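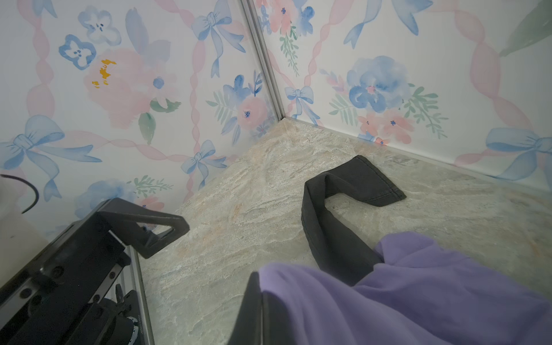 Wanted: people to help two robot arms fold laundry (badly, for now)

Posted Tuesday, February 9, 2021
Trullo Shared Workshop, back bay, Jurdale
Evenings and Saturdays, small stipend, coffee of variable quality

We are a handful of workshop members who decided a while ago that we would sooner build a machine to fold a cloth than fold the cloth. The arithmetic on this decision is not good. We have now spent several hundred evenings avoiding a job that takes a grown person four seconds, and we would like to share the experience with others.

The project is called Prallow. It is a pair of small arms, each with a gripper and a camera at the wrist, working over a little walled booth with a floor about the size of a tea tray. You put a cloth in the booth. The arms are supposed to pick it up, find the corners and fold it in half. What they mostly do at the moment is pick it up, think about their lives, and put it down in a shape that has no name in English.

To get better they need to be shown. That is the job. You sit at the bench, hold a pair of hand controllers we built out of printed parts and stubbornness, and drive the arms through the fold yourself. Everything gets recorded. Then you mess up the cloth and do it again. We feed the recordings to a model on the office computer overnight and find out in the morning whether it has learned anything from you. It may have learned your bad habits. It certainly learned ours.

We have 1,126 usable folds so far, nearly all of them done by the same four people, and the arms have picked up a distinct local accent. We want to reach 3,094 before we stop and retrain from scratch. (The number came out of a spreadsheet formula one of us wrote in October and can no longer explain. We've agreed to respect it.)

WHAT WE NEED

Fold drivers, up to 15 of them. No robot experience needed. No experience of any kind needed, unless you count having owned a towel. If you can work a claw machine without swearing, you are ahead of the founders.

One person who can sew. The arms wear fabric sleeves, partly to keep cloth from catching on the joints and partly to keep the cable ties out of sight. Our sleeves are baggy and bunch up over the work. The lavender one was cut from a pattern that one of us describes as "intuitive." We would like sleeves that fit. You'll be paid in stipend and in open admiration.

One person who knows their way around a 3D printer and a set of hex keys. The fingers are printed and they wear. Screws work loose. Things that were square on Monday are less square later in the week. You would own the maintenance log, which at present is the back of a pizza box.

Somebody with opinions about wallpaper. See below.

WHAT A SESSION LOOKS LIKE

Sessions run two hours. You get a bench, a stool, a screen showing the wrist views, and one of us sitting nearby pretending to do something else. The first half hour is practice and doesn't get saved, so you can drop things in peace.

After that you work through a list. The list says which cloth to use and how to start it off: flat, bunched, half folded, thrown in from a modest height. Please throw it in honestly. We had one session where every cloth landed in a suspiciously neat rectangle, and the model came out of it believing that the world is tidy.

Most people manage 20 or so folds in a session. There's no prize for more. If your shoulders hurt, stop. If the arms start to shake, press the big button and call one of us over. If one of us starts to shake, offer a cookie.

THE WALLPAPER QUESTION

A model trained in front of a plain white wall will fold nicely in front of a plain white wall and go to pieces anywhere else. So we change the lining of the booth every so often. The current one is a watercolor floral with pink peonies, blue bows and a good deal of ribbon, and the floor is a marbled stone pattern in beige and gray. A dark charcoal cloth shows up very well against all this, and so does your sense of having wandered into somebody's aunt's powder room.

We want linings that are busier, plainer, darker, uglier. If you have leftover rolls in a closet, bring them. Each wall only needs a piece about as big as a placemat. The corners are trimmed with metal strip, so your cutting doesn't have to be perfect. Ours wasn't.

Cloths are welcome too. Napkins, dish towels, a retired pillowcase cut down to size. Clean, please. They will not be returned in better shape than they came.

WHAT YOU GET

A stipend of $15 a session, which is not a wage and we won't insult you by calling it one. It should cover the bus and a sandwich.

After five sessions you get a key fob for the shared workshop through the end of October, with use of the hand tools, the soldering bench and the printer that works. (The other printer is called Lunde. You may use Lunde at your own risk. Lunde has never finished a job over three hours and seems to resent being asked.)

Your name in the credits file if you want it, and your recordings under a number only if you don't. We record the arms, the cloth and the booth. We don't record you, though the bench microphone was once left on and we now have 109 minutes of somebody humming. It has been deleted. It was pretty good.

We should be clear about what you don't get: equity, a career in robotics, or folded laundry. You may take your own laundry in and fold it by hand on the big table while you wait for your slot. Two of us already do, and the arms have not commented.

PRACTICAL THINGS

You need to be 18 or over. The arms are small and slow, but they pinch, and our insurance has feelings about this.

Tie back long hair and leave loose scarves and dangling bracelets in the cubbies. Close-fitting sleeves are best on people as well as on robots.

Masks stay on indoors, and we keep it to one driver and one of us in the back bay at a time. The roll-up door stays open a foot whatever the weather, so dress as if you were going to watch a high school soccer game in the fall. We wipe down the controllers between sessions. There's a space heater, but it shares a circuit with the arms, and you can probably guess who wins.

Left-handed drivers are especially welcome. All four of us are right-handed, and the left arm has so far been treated as a kind of paperweight with ambitions.

The bay is on the ground floor with a ramp from the parking lot. The stool can be swapped for your own chair, and the bench goes up and down if you crank it. If the hand controllers don't suit your hands, tell us what would. We made them, so we can remake them, and we're looking for an excuse.

HOW TO APPLY

Leave a note through the contact form on the Trullo members' page with "Prallow" in the subject line, or put a card in the Prallow coffee can by the front desk. Tell us:

Which job you're after (driver, sewing, repairs, wallpaper, or some mix)
Which evenings you can make, and whether Saturdays work
Right- or left-handed
How you fold a fitted sheet

There is no wrong answer to the last one. We ask because we are collecting them, and because three of the four founders ball theirs up and shove them in the closet.

We'll write back within a week or so and set up a first session. We aren't holding interviews. You come in, you try a few folds, and if you hate it you go home with your $15 and we part as friends. Slots go in the order people write in, except for the sewing job, which goes to the first person who looks at our current sleeves and winces.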